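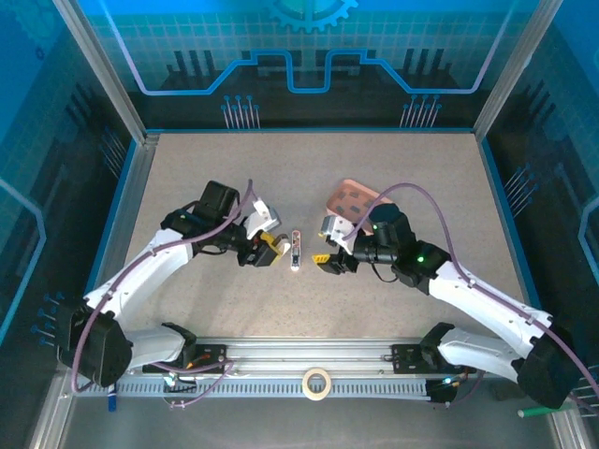 Lenihan-bimanuel - fiche du jeu de données
Version de novembre 2018

Contenu
1,044 épisodes de téléopération, deux bras sur un rail commun, petits objets de bureau posés sur la table. Tout enregistré dans la cellule de Brostport. Pas de simulation, pas d'épisodes générés. Un opérateur à la fois, jamais deux.

Collecte
L'opérateur tient deux bras maîtres, les deux bras de la cellule suivent. Commande en position, articulation par articulation, plus l'ouverture de chaque pince. Pas de retour d'effort - il faut regarder ce qu'on fait. Les premiers épisodes de chaque opérateur sont lents et un peu brusques, on les a gardés quand même (champ « rodage » à 1).
Consigne donnée à l'oral avant l'épisode, puis tapée telle quelle dans le champ « consigne ». Fautes de frappe non corrigées. Les objets changent d'un épisode à l'autre, la position de départ aussi. Rien n'est remis au gabarit.

Vues
3 flux par épisode : une caméra fixe sur la cellule, une petite caméra par poignet. Les vues poignet sont floues quand le bras va vite, c'est normal, ne pas filtrer la-dessus. Synchronisation par horodatage logiciel, donc prévoir un petit décalage entre flux et articulations. Recaler avec le script Uritz avant tout entraînement.
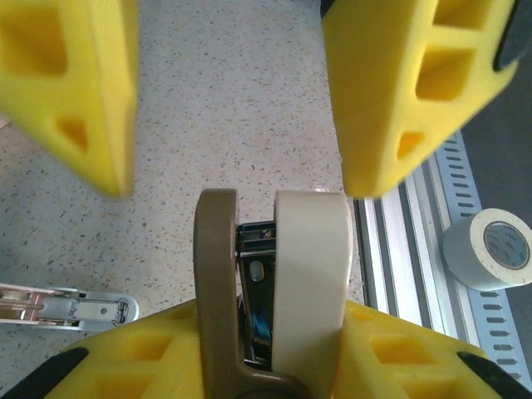
Faut-il les deux bras pour chaque tâche ?
Seulement pour les passages d'une pince à l'autre et les objets qu'on doit tenir d'un côté. Pour le reste l'opérateur choisit, et le bras qui ne sert pas est enregistré aussi.

Découpage
Un dossier par épisode. Dedans : les vidéos, un fichier d'états (articulations mesurées), un fichier de commandes (articulations demandées), la consigne. Ne pas confondre états et commandes, l'erreur a déjà été faite 2 fois chez nous. Pour l'imitation prendre les commandes comme cible.
Un épisode s'arrête quand l'opérateur appuie sur la pédale. Donc souvent quelques images immobiles à la fin - à couper si votre modèle apprend à ne rien faire.

Champ « issue »
reussi / rate / repris. « Repris » = l'objet est tombé ou a glissé et l'opérateur l'a rattrapé dans le même épisode. Très utiles, ne pas les jeter. Annotation faite par l'opérateur lui-même juste après, pas de deuxième lecture.

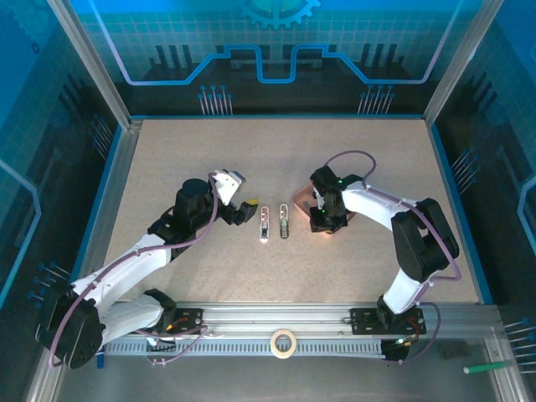

Vue caméra fixe : les deux bras au-dessus de la table, deux petits objets allongés entre les pinces.

Limites connues
- une seule cellule, un seul fond, éclairage peu varié
- 7 opérateurs, tous droitiers, ça se voit dans le choix du bras
- objets brillants mal rendus par les caméras poignet
- fermeture de pince : la valeur sature avant le contact sur certains épisodes, liste dans saturation.txt
- quelques consignes vides, à completer

Le lot Bukham (3,000 épisodes, un seul bras) n'est pas compatible tel quel : autre ordre des articulations, autre échelle pour la pince. Conversion dans le dossier outils, testée vite fait.

Usage
Recherche et enseignement. Citer « Lenihan-bimanuel, Brostport ». Ne pas rejouer les trajectoires sur un vrai robot sans limiter la vitesse, les bases ne sont pas forcément au même écartement que chez nous.

À faire
Séparation apprentissage/test par objet et pas par épisode. Somme de contrôle des archives. Version anglaise de cette fiche.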